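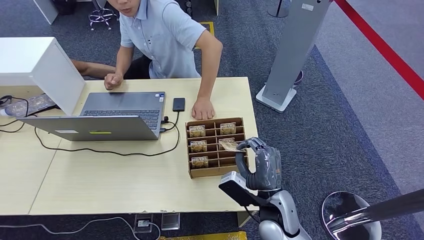 Laptop and phone on a desk.

Wurstead Filings

Wurstead is a collection of friend-of-the-court briefs filed in state appeals courts in disputes over permits for public gatherings. Each entry is the plain text of one brief with a short record of the case it belongs to. The collection was put together at Lemel, a small legal research shop, and is used mainly for search and citation work.

Contents

briefs/ has one text file per brief
cases.csv has one row per case
sides.csv says which party each brief supports
notes.txt lists known errors

The current release has 42 briefs from 12 cases. Three of the cases were decided without a written opinion, and their outcome field reads "none".

Fields in cases.csv

case_id: our own number, not the docket number
court: short name of the court
issue: permit fee, notice period, location or sound limit
outcome: affirmed, reversed, mixed or none

How the text was made

Most briefs came to us as scanned PDFs. We ran them through Rino, our text cleanup script, which joins broken lines and drops page headers. Footnotes were moved to the end of each file. Tables of authorities were kept, but the dot leaders were taken out. Signature blocks and street addresses were removed.

The side labels were assigned by two readers working separately. They disagreed on 11 briefs, all filed in support of neither party or only in part. Those are marked "split" in sides.csv.

Known problems

Section signs are sometimes read as the letter S. The Andrade briefs are the worst for this, as the scans were faint. Italics are lost everywhere, so case names are not set off from the text around them.

Do not cite from these files in a court paper. Check the filed copy.

Changes

February: fixed file names with spaces, added the sound limit issue code, removed one duplicate brief.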